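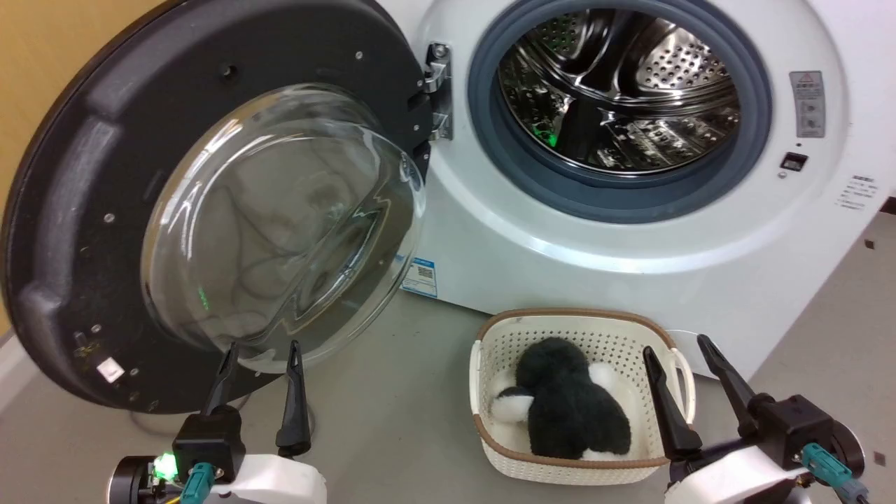 Open day at the Tarkareo wool mill

We got to Tarkareo just before ten, which turned out to be the right time as the small car park was full by half past. The mill opens its doors to the public once a year in June. The rest of the year you can visit the shop but not the working floors, so if you want to see wool being washed, carded and spun you have to plan for it.

The ticket was a paper wristband and cost 8 pounds. Children go in free but must be over five for the spinning floor. There is a locker area by the entrance for bags. Long scarves and loose sleeves are not allowed past the yellow line, and they do check.

Tours leave every 30 minutes with 14 people in each. Ours was led by Valentyna Stetsiuk, who has worked in the finishing department for most of her time at the mill and was covering the whole building for the day. She spoke clearly over the noise and did not rush. The people at the back could hear her, which is more than I can say for the last mill we went to.

The tour starts in the wool store. Fleeces come in large sacks and are sorted by hand on slatted tables. The sorter pulls off the dirty edges and the belly wool and puts the rest into bins by grade. We were each given a lock of three different kinds to feel. The coarse one goes into carpet and rug yarn, the middle one into outerwear, and the fine one into the Hullorico range, which is their own knitting yarn.

Scouring is next door and it smells strongly of sheep. The wool goes through a row of long troughs, with rakes moving it slowly forward and rollers squeezing it out at the end of each one. The first trough is brown and the last is nearly clear. The grease is collected and sold on. Valentyna told us that felting is the thing they worry about most in this room. Wool will felt if it is knocked about or if the temperature changes too quickly, and then it is no use for spinning.

Somebody asked whether the same applied at home and she said yes, exactly the same. This led to a fairly long talk about washing jumpers, with half the group joining in. Her advice was a wool programme if the machine has one, cool water, a low spin, a small load and a liquid made for wool. She does not use softener. She dries everything flat on a towel, and she said most jumpers only need airing anyway.

Up one flight of stairs is the carding floor. The carding machines are big and the floor shakes a bit when all of them are running. Two were running when we were there. The wool goes in at one end as a fluffy mat and comes off the other as soft strips, which are wound on to long spools. You can look through the guards but not lean on them. Ear plugs are handed out at the door and I would take them.

The spinning floor is the part most people had come for. The older frame is called Brorel, after the hill behind the mill, and it moves back and forth across the floor on rails, drawing out the yarn and twisting it as it goes. The newer frames stand still and are much faster, but they keep the old one for the rug yarn and for special orders. Efe Edet was looking after it and stopped it twice to show how a broken end is joined. He rolls the two ends together between finger and thumb and it is done in a second. He let a couple of the children try with a spare piece of yarn. It took them a good deal longer.

Dyeing was closed for the day apart from a table of samples in the corridor. I was sorry about this as I had hoped to see the vats. There was a shade book to look through, with small knots of yarn glued to cards and the recipe written beside each one. Shade 991 is a dull green that they have made for the same customer for years and cannot drop from the range. I liked it and bought two skeins later.

Finishing is the last stop. Woven blankets are washed again here and then pressed, and each one is looked over on a sloping table with a light behind it. Knots are picked out with a needle. Valentyna was clearly on home ground and showed us several faults that none of us had spotted, including a missed thread running almost the full width of a blanket. Blankets like that go to the shop as seconds.

The whole tour took just over an hour. There are two sets of stairs and no lift to the carding floor, but visitors who cannot manage the stairs can see the ground floor rooms and watch a short film about the rest. Seating is limited until you get to the canteen.

The canteen was serving soup, cheese rolls and tray bakes. The queue was slow and they had run out of soup by one o'clock. The tea was good and strong. If the weather is dry there are picnic benches by the mill pond, and quite a few families had brought their own lunch.

In the yard there were stalls from other makers. The busiest was Xiong, who sell buttons and knitting needles and had a basket of odd buttons priced by the scoop. There was also a mending table where you could bring something with a hole in it and be shown how to darn it. I had not known about this beforehand or I would have brought my grey cardigan.

The shop was crowded after lunch. Seconds blankets are folded on the shelves at the back, with the fault marked by a piece of red thread, so open them out before you buy. Yarn was slightly cheaper than usual for the day. They take cards in the shop but the stalls in the yard were mostly cash only.

Getting there: the bus stops at the bottom of the lane and it is a steep ten-minute walk up. The overflow parking is in a field and was firm enough when we used it. Dogs are allowed in the yard on a lead but not inside any of the buildings. The last tour leaves at three.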